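Print this page
E-mail this page

Speaker notes, Bultgate project, 21 April 2020

Slide 1. Thank the Holtolberg group for the invitation. State the aim: one policy that assembles a desktop computer from loose parts, trained on 2725 recorded episodes. Parts are presented in a fixture beside the open case.

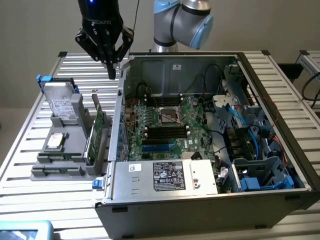 Figure 1. Work cell with open case and parts fixture.

Slide 2. Explain the split. Of the episodes, 800 cover memory and the rest cover drives and cards. The Flomton baseline used the fixed camera only. Pause for questions on data. 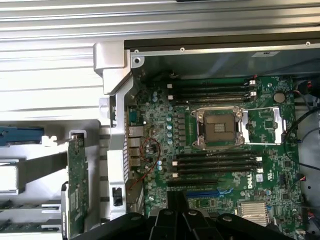
Slide 3. Memory insertion remains our hardest step, and the wrist view was added for it. Point out that the gripper covers part of the lower board, while the slots on both sides of the processor socket stay in view. We held out 119 episodes for testing. Close with the planned Petkov comparison.

Print | E-mail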